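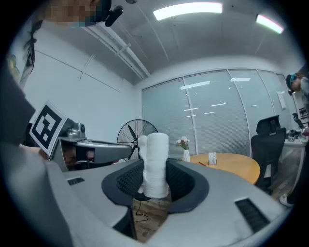

Page last changed: Apr 13, 2021

Flavalero White Rolling Towel

We have been selling towels for a good long while now, and if there is one that people write back to us about, it's this one. The Flavalero is a plain white towel, hand size, made to be rolled up tight and stood on its end or laid in a basket, and it is the towel we send out to small hotels, hair salons, massage rooms and quite a few front desks where somebody likes to offer a guest a fresh towel when they come in from the heat.

The whole idea of it is the roll. A bath towel folded down small will make a fat sort of bundle that leans over as soon as you let go of it, and a thin kitchen towel rolls up nicely but feels like nothing much in the hand. We wanted something in between – soft enough to enjoy, with enough body to stand up by itself – and it took us a few tries with the mill before we were happy. The edges are hemmed flat so they don't make a ridge on the outside of the roll, and there is no stripe, border or stitched name on it anywhere.

How to roll it: lay the towel flat, fold it in half the long way, smooth it out with the side of your hand, and roll from the short end, keeping it snug as you go. Don't worry if the top comes out a little lumpy or a corner pokes up. You can tuck it down with a thumb, or leave it be, and it will look perfectly friendly either way. Once you've done a dozen or so your hands will know the way, and you can chat with somebody while you do the rest.

Washing is simple. Warm water, ordinary detergent, and please go easy on the fabric softener, as it coats the loops and the towel will stop drinking up water the way it should. Wash them once before you put them out. They will shed some lint that first time and then settle down. Tumble dry on medium and roll them while they are still a little warm, if you can manage it.

Sold in packs of 12 or in cartons of 20. Cartons come flat, not rolled, and you are welcome to mix them with other items from the Sastirska linens list to make up an order. 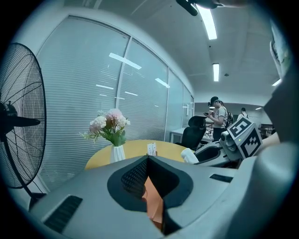
For Tables & Reception Areas

A good many of our customers set out towels where people sit and wait, and they ask us what else ought to go on the table. Our own taste runs to a round table in a light yellow wood, a white faceted vase, and a bunch of artificial flowers in pale pink and white with some green leaves to fill it out. It's a cheerful combination, and it sits very kindly beside plain white linens. A small white card next to the vase gives you a spot for a word of welcome.

The Clolis vase comes in white only. Artificial flowers want a dusting every so often (a soft paintbrush gets in between the petals), and it does them good to be pulled apart and arranged again now and then, say every February when things are quiet.

If you'd like to feel the towel before you order a carton, write to us and we will mail you one. Please allow 3 business days for us to get it in the post, a bit longer around the holidays.

Item no. 1905. Stocked and shipped by Vasylenko Linen Supply.

Contact Us | Shipping & Returns | © 2021 Vasylenko Linen Supply. All rights reserved. | Back to top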